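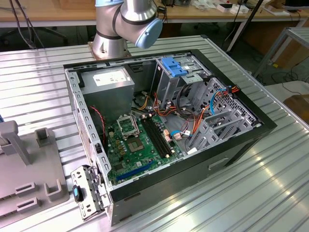

The open case on the bench, side panel off.

The Last Ferry to Lostia

My mother kept the ferry timetable inside the cupboard door, next to the tide tables and the number for the doctor. When I went back to clear the house it was still there, held up by the same 2 drawing pins, with her pencil marks against the sailings she liked. She liked the early one. She said the late one was full of people who had been somewhere.

I had taken the week off work. I told them it was for the house, which was true, and they said to take as long as I needed, which I knew was not.

The house stood at the top end of Zunarthorpe, above the harbour wall. From the back bedroom you could see the water and, on a clear day, the low brown line of Lostia on the other side. My father had gone over there in January when I was nine. He went on the late boat with one suitcase and the good radio. She did the washing up and then she did it again.

I started with the kitchen. I made a pile for the charity shop and a pile for the tip, and by the first evening both piles had been moved twice and I had put back a jug. It was an ugly jug, brown, with a chip in the lip. I filled it with water and stood it on the windowsill where it had always been.

On the second day I did the front room. There were 420 pounds in a biscuit tin behind the encyclopaedias, in notes the shops no longer took. There was a box of Christmas cards, every one of them from somebody in Zunarthorpe, some of them from next door. There was nothing from Lostia.

I don't know what I had expected. He never wrote. I used to watch the post come up the hill and I would have seen.
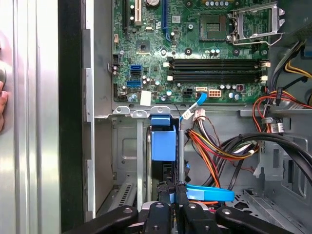
Inside the case, with the green board and the drive bay.

The man from the house clearance firm came on Saturday morning to give me a price. The firm was called Maluleke and it said so on the van in yellow letters. He walked through every room with his hands behind his back, the way people do in museums. He stopped in the back bedroom and looked at her sewing machine for a long time.

"Does it go?" he said.

I said I thought so.

"My wife had one of these," he said, and wrote something down.

He asked about the old computer in the corner. I had bought it for her when I moved away so that we could send each other messages, and we had, for a while. She wrote them like telegrams. Rain all week. Boiler man came. Saw your teacher in the butcher's, she has got thin. After a year or so she went back to the telephone, and the computer got a cloth over it and a plant on top of the cloth.

I said I would keep it. He said they were worth nothing anyway and wrote that down too.

When he had gone I lifted the plant off. I don't know much about machines, but there was a repair shop down by the slipway, Dravari, between the bait place and the café, and I carried it down there in my arms with a towel round it. It was heavier than I remembered. A girl behind the counter asked what was wrong with it and I said nothing was, I only wanted what was on it. She said to come back at 4.
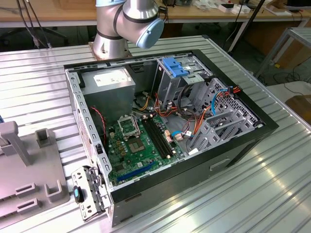 I sat in the café and waited. I had a pot of tea and then a second pot, and watched them load the afternoon boat with crates and bicycles and a dog that didn't want to go up the ramp. I kept thinking about the machine next door with its lid off. I had seen inside one once, at work, with that grey box in the corner with a white label on it, and the green board, and a small square place in the board where something ought to sit and didn't. I had asked what went there and been told it was the part that did the thinking. It had seemed a bad thing to leave out on a table. I felt the same about the front room now, with the carpet up and the cupboards open to anyone who came to the door.

At 4 I went back. The girl had put everything on a little stick, the size of my thumb, and she wouldn't take any money for the stick, only for the hour.

I looked at it that night on my own laptop at the kitchen table. My messages were there, all of them. She had kept even the ones that only said goodnight. And there was a folder with no name on it, and in the folder there were 5 letters, to him.

They were short. They were written like her messages to me. The roof had been done. I had passed my exams. I had a flat with a balcony. The last one said that she had been down to look at the boat and had thought about it, and the wind had got up, and she had come home and made soup.

There was no address on any of them. I don't think she had one.
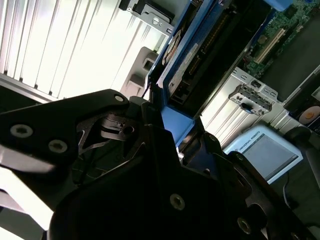
In the morning I took down the timetable. The pins had been in so long that they had rusted to the wood, and I had to go and find my father's toolbox under the stairs, which she had never thrown out. It was a black metal thing, and the hinge was stiff. Everything about it was dark except the screws, round and pale in the black, and I remembered sitting on the bottom stair as a child and pressing my finger on them one after another while he looked for a fuse. I had forgotten that. I got the pins out with the thin screwdriver and put the screwdriver back where it lived.

The early boat had already gone. I rang the clearance man and told him he could have the rest, but I would be keeping the sewing machine, and he said that was fair enough.

Then I walked down the hill with the timetable folded in my coat and stood in the queue for the late one – there were people ahead of me with suitcases, and a boy eating chips. The woman in the kiosk asked if I wanted a single or a return.

I said I'd have a return.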